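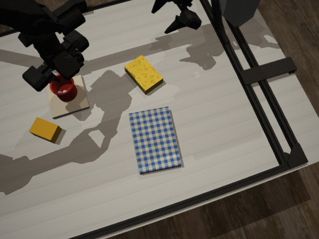 Éponge végétale Clitetti, grand format

Enfin de retour chez Favavora ! On l'attendait depuis février, et la nouvelle version tient encore mieux en main que l'ancienne. Cellulose et fibres de lin, sans grattoir : elle gonfle en quelques secondes sous le robinet, boit une flaque de café d'un seul passage et se rince sans garder les miettes (un vrai bonheur après le goûter).

Lavable en machine à 60 °C, à faire sécher debout.

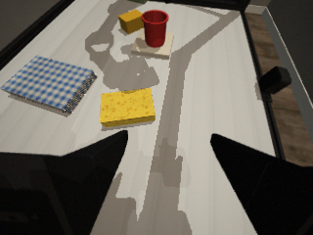 Éponge jaune rectangulaire, posée à plat sur une table blanche.

Réf. 193. Lot de 7, emballage carton.

Existe aussi en petit format, parfait pour les verres étroits. Questions sur l'entretien : demandez Zofia Ostrowski à l'atelier.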